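I bought the Stirkus discussion kit in November, after two evenings at our library where neighbors tried to talk about race and policing and mostly talked past each other. I am a white woman who came to this country as an adult, and I often did not know when I should speak and when I should listen. A woman in the group had used the kit in Perberg and said it was worth the money.

In the box there are 100 cards, a guide for the person who leads the talk, and a small booklet with short stories from people who were stopped by the police. The cards are sorted in four levels. The first level asks simple things, for example who lived on your street when you were a child. The last level asks what you did when you saw something unfair and stayed quiet. I needed a long time for that one.

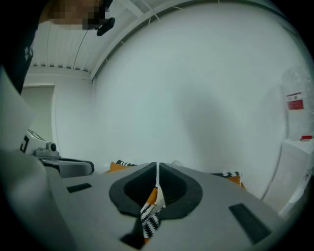
The guide is the best part. It tells the leader to let a silence be, and it gives exact sentences to use when someone becomes defensive. I am grateful for this, as in my second language I do not find such sentences quickly. It also says clearly that Black participants should not be asked to teach everybody else. In the older Falent kit, which I used before, this was missing completely, and one man in our group left early because of it.

Some things I like less. The booklet is too short, and almost all the stories happen in big cities. Our town has 3890 people, and here you may meet the same officer in the grocery store the next morning – that is another kind of conversation. The cards are also thin, and the corners of mine are already bent. The printed text is small for older readers.

Stirkus says the kit works for groups of up to 500. I cannot imagine it. With more than twelve people we had to divide into two rooms, and then we had only one guide. You can order a second guide separately, but the shipping costs almost as much as the guide.

I would still buy it again, and I have already lent it to a church group in Esteban. They have it until spring.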